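What a pair of arms really costs

Priit Sepp had 53 lines in his first budget for a two-arm cell at Zelberg, and the arms took up one of them. The rest went on mounting plates, rails, lights, cable, spare gripper fingers and crockery.

"People ring up and ask the price of an arm," he says. "Then they forget the table."

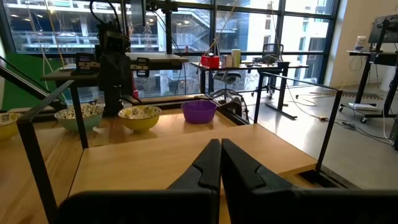 Zelberg had quotes from Tridar and Amissah by September. Tridar was cheaper on hardware but charged for every service visit. Amissah included 6 visits in the first year, and that settled it.

Small things added up. Replacement fingers came to 700 euros, and bowls and plates cost another 100. Kamarul Simanjuntak, who handles purchasing, had left both out.

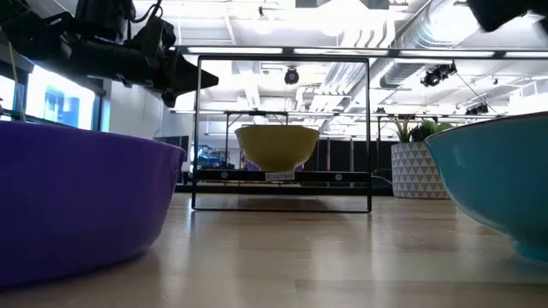 A yellow bowl on the black stand, with purple and turquoise bowls to either side.

Simanjuntak now asks for floor space and cable runs to be drawn up before any order is signed. At the Brurnberg site the power sockets were in the wrong place, and moving them held up the work - a cost that had no line at all. 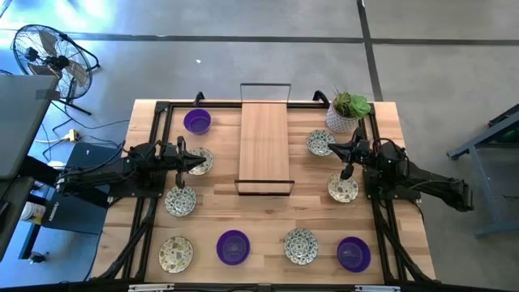
Should a small firm lease or buy?

Leasing suits a firm that is still working out which jobs to hand over. Once the task is settled, buying is usually cheaper, provided servicing is in the budget from the start.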